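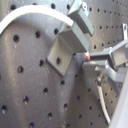
TEMULBRIDGE — Ask Socorro Echeverri if a machine can do your chores yet and she'll give it to you short. "Some. Not the ones with cords."

Echeverri runs trials at Joline, which wants robot arms doing the dull stuff, at home and on the shop floor. Folding towels, stacking bins. Plugging things in, too. That last one is where it gets slow.

Cable work is the test now. Grip the end, follow the bends, get it where it's suposed to go. A new hire on the line at Essien picks it up in one morning, the company says. The arm has had since January.

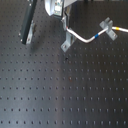 Photo: Joline

A white cable with a blue band and a yellow one, held up off the table by a metal clamp. Looks easy. But cable sags and twists, and it doesn't bend the same way twice, Echeverri said.

Joline's own count: 293 tries at cable jobs, 40 of them finished with no help from a person. Best streak was 7 in a row. Nobody is calling that ready for the stockroom.
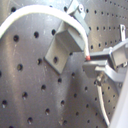 Daranee Jitpraphai

Red tip, two gripper fingers, very little room to work with. A few millimeters off and the job stops, Echeverri said, and somebody has to walk over and start it again.

Flenton, the appliance repair chain, has asked for a trial at 3 of its shops. Bench work only, no house calls. No start date and no price eihter.

Dishes? "Ask me later," she said. Laundry is closer.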